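Printing big in a small room: notes for my talk
2 min read

Right, hello everyone, and thanks for staying past the coffee. I'm going to talk about the Vokby pictures, and mostly about how I got them onto paper.

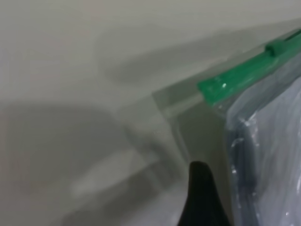 So I had 3,000 negatives from two winters of walking round harbours at night, and wall space for 31 prints. (Pause. Let them groan.) I edited on the kitchen floor, badly, until a friend at the Takács gallery told me to turn the small prints face down and write a list of the ones I could remember. Try it, it's brutal!

Next bit: paper. I tested 5 kinds and went with a matt one, as the gallery lights bounce like mad off anything shiny. Blacks came out softer than I wanted and I've grown to like them.

Then framing, keep this short. Show the Jener quote if there's time.

Questions at ten to four, and the prints are out on the back table, so do pick them up.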